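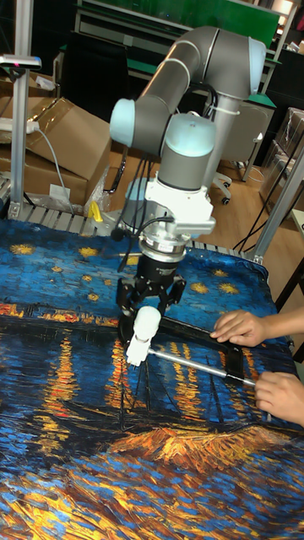
Fig. 1. One hand on the frame, the other on the rod.

3. Getting the rod and frame together

By now you'll have everything out of the Mevby box, and we hope a cup of tea beside you (well away from the parts, please). This section deals with the black frame, the silver rod and the white end piece. Take your time over it, especially if this is your first one.

3.1 Spread a cloth over the table and smooth it out with your palms. Any cloth will do, and the older and more colourful the better as far as we're concerned. A patterned one hides marks nicely, though do pick up small parts as you go or you'll be hunting for them among the colours!

3.2 Lay the frame flat on the cloth with its rounded end to your left.

3.3 Rest the fingers of one hand on the frame to keep it still, and take hold of the right-hand end of the rod with the other.

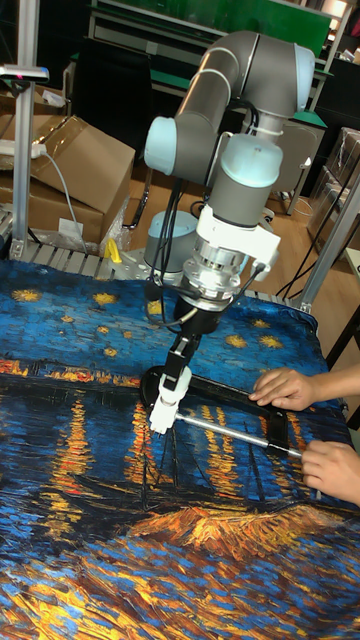 Keep your grip on the rod light at this stage. You're only guiding it, and if it feels stiff, ease it back a little and try again, as many times as you like.

CAUTION: Never force the rod or strike it with a hammer. A bent rod can't be straightened at home and will have to be replaced.

3.4 Check that the rod passes through the crosspiece and lies straight, with the white piece at its left-hand end.
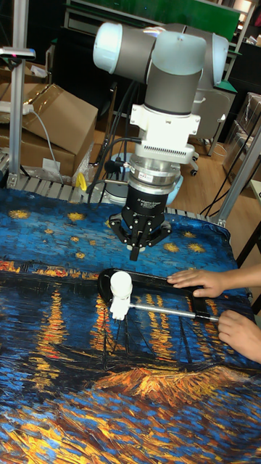 Fig. 2. Rod through the crosspiece, white piece at the left.

3.5 Let go of the frame and look along the rod from the end. If it leans to one side, go back to 3.3.

Note: If you have the older Tarkness frame, the steps are the same, but read the loose sheet by Heidrun Brunner first. Spare rods are listed under part number 849 at the back of this guide.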